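4. Hanging Things on Walls: Containers, Ties and Wallpaper

The earlier sections dealt with what people keep on a work surface. We turn now to what they hang beside it, a subject with a smaller literature and more opinions.

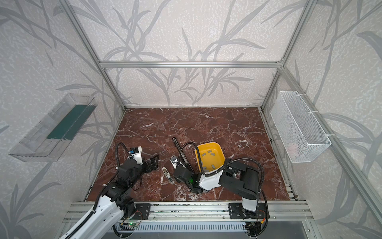
Does it matter whether a wall container is see-through?
It matters mostly for small things. People find a small object sooner when they can see it from where they stand, and they are more likely to put it back. For large objects, which stick out of the top anyway, we found no difference worth reporting.

4.1 Clear trays and wire baskets

Most of the wall storage in our survey falls into two families, the solid-sided tray and the mesh basket. Figure 4 has one of each, on opposite walls: a tray of transparent plastic on the left, hung at an angle with its long side open to the work surface, and a tall, narrow basket of white wire mesh on the right. Shops sell both types as a way to "free up" a counter. Barrientos, in the Undville kitchen study, observed that a freed counter stays free for less time than it takes to hang the basket, and our own diaries give us no grounds to argue with her.

The two families fail differently. A clear tray shows its contents well from the front and a little too well from everywhere else, and its rims pick up any light in the room. Diary keepers complained about this more in the late afternoon than at other times. A mesh basket is kinder to the eye and worse for identification. The wires break up the outline of whatever is inside, and a pale object in a white basket can go missing in plain sight. The small pinkish-white item low in the basket in Figure 4 is a fair illustration: one can tell that there is something there, and that is about the end of it. Our coders had a category for such cases, "present, unspecified," and used it more often than we would have liked.

Depth makes this worse. In a tall basket the first thing in goes to the bottom and acquires a kind of tenure. Across the 310 wall containers we logged, the bottom layer was the least often handled and the least often correctly recalled by the person who had filled it. Several respondents described the bottom layer with confidence and were wrong about all of it. One insisted on a spare hinge. It was half a candle.

4.2 Filling a tray with one large thing

We had expected trays to be used for many small objects, since that is how the Galanis catalog photographs them. A good share of respondents instead used a tray for a single flat item and left it there. The dark green panel standing in the tray in Figure 4 fills the back part of it, leaving the rest of the tray clear. The arrangement has something to recommend it. A dark backing gives a transparent container an edge that the eye can find, and anything pale set in front of it would stand out. Whether respondents with similar arrangements had this in mind is another matter. When asked, most said that the flat item had to go somewhere.

Coding the flat items gave us some trouble. A chopping board in a tray is stored. A piece of card in a tray may be stored, or it may be part of the tray, depending on how long it has been there and whether anyone remembers putting it in. We settled on a rule that an insert untouched for 6 weeks counts as furniture. One of us still objects to the rule but has not come up with a better one.

4.3 Fastenings, official and otherwise

Each wall container in the Saltwood sample was supplied with its own hooks or screws. Fewer than half were hanging from them when we visited. The commonest replacement was the plastic cable tie, followed by string, picture wire and, in a single memorable pantry, a shoelace with the aglets still on. The basket in Figure 4 is held to an aluminum rail with two cable ties, white ones, which puts it at the tidy end of the range. White ties on a white basket suggest either care or a lucky drawer.

Cable ties have an odd standing in domestic accounts. Respondents spoke of them as temporary, in some cases while pointing to ties that had gone yellow. They also make a container slow to move, and we think this has been underrated. A basket on hooks can be lifted off, carried to the sink and emptied. A tied basket has to be emptied where it hangs, by hand, from the top, and the bottom layer benefits once again. We asked 30 households to swap ties for hooks in May and to keep a diary of what they took out. The diaries are cheerful reading. The word "still" appears a great deal.

4.4 Surfaces that have their own ideas

Little has been written about the pattern behind or under stored objects, presumably because wallpaper is thought to be a question of taste. It is also a question of finding things. A wall covering such as the one in Figure 4, pale gray with large reeds and blades of grass in a darker gray, is restrained in color but busy in direction. The shapes sweep diagonally, while nearly everything people hang on a wall is upright. In our sorting sessions, adults had no complaint about gray botanical papers of this type until we asked them to find a gray spoon.

Work surfaces raise the same problem in a stronger form. Dark stone is popular and photographs well. The surface in Figure 4 is a deep reddish-brown marble with white veins and streaks, and against it a thin white object has serious competition. Respondents with heavily veined counters reported wiping at the veins. They also reported failing to wipe at thread, salt and, in one case, a length of dental floss that had been taken for geology. The Estis surface index, which rates counters by color contrast alone, gives veined stone a good mark. We would take a few points off for the veins.

The direction of a pattern appears to matter more than its color, though our evidence here is thin. We coded around 2000 retrievals, and the slow ones clustered where a long thin object lay along the grain of whatever was behind it. Turning the object across the grain helped. We tried suggesting this to respondents as a habit and were thanked politely.

4.5 What the coding leaves out

Our scheme records the container, the fastening, the background and the contents. It does not record reach, and it should. Two containers facing each other across a work surface look even-handed on a plan, and in use one of them soon becomes the good one. In the diaries the good one was usually on the side of the dominant hand, except where a door opened against it. The other became the place for batteries. We return to batteries in Section 6.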